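Stalmont Workstation Accessories and Peripherals
Annual Inspection Checklist -- Cowie Building, Second Floor

Completed by the equipment office in February. Items marked NO require action before the equipment returns to general use.

1. Keyboards and mice

1.1 All units carry an asset tag: YES
Comment: 158 units checked. Tags on the older Flistulau keyboards are worn but can be read.

1.2 Cables free of cuts, kinks and exposed wire: NO
Comment: Two keyboard cables are split near the plug. Both keyboards withdrawn.

1.3 Wireless receivers stored with the matching mouse: YES

2. Batteries and charging

2.1 No swelling, leakage or corrosion: YES
Comment: Battery doors on the Grilov mice are loose -- replacement doors are on order.

2.2 Charging shelf kept clear for 30 inches on all sides: NO
Comment: Cartons were moved during the visit. Floor tape to be renewed.

2.3 Packs rated at 800 mAh kept apart from larger packs: YES 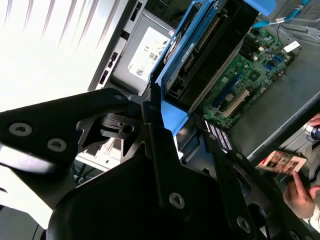
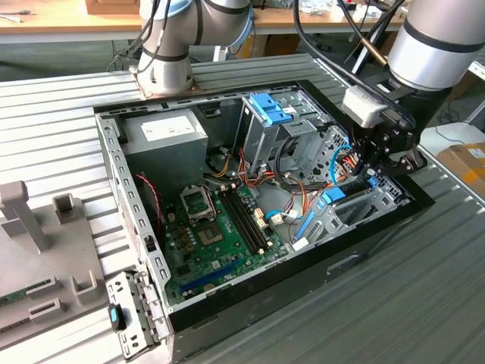
3. Desktop computers

3.1 Side panels fitted and secured on all units in use: YES

3.2 Vents free of dust: NO
Comment: Cleaning is overdue on the window row. To be completed within 60 days.

3.3 Power strips not linked one to another: YES
Comment: One strip was relocated at the request of the floor supervisor.

4. Game controllers and loan items

4.1 Loan log complete: NO
Comment: Return times missing on several lines. Borrowers are to sign at the desk by 4:30 p.m.

4.2 USB cables returned with each controller: YES

Overall result: PASS WITH ACTIONS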